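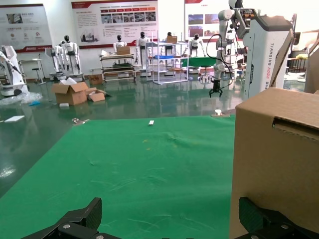
Two-finger gripper over the green mat.

Ditwood set two grippers against each other on one job: folding a cardboard box.
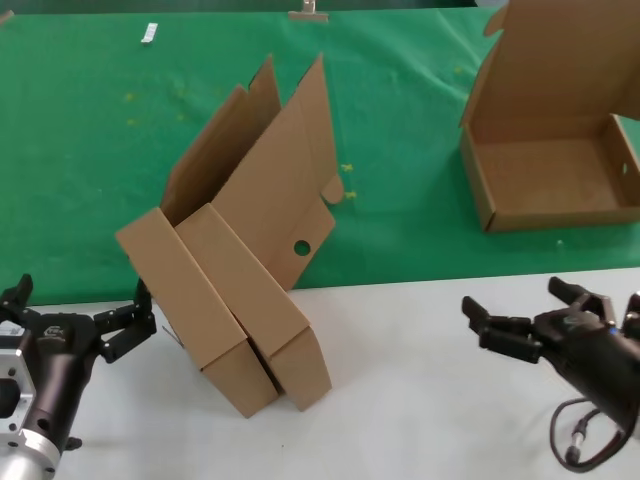

Multi-fingered hands on either side of a part-folded box.

The hands cost more and need 30 settings - the two-finger model needs 4.

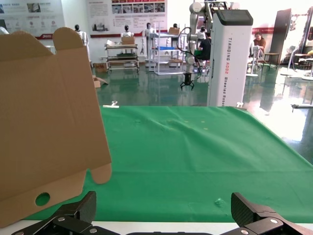
Duan argued that setup time matters more than finger count.

The Ulberg controller served both. 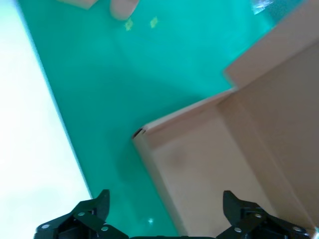 COLTSKA

Corners remain the hardest test for either design. Trials resume in August.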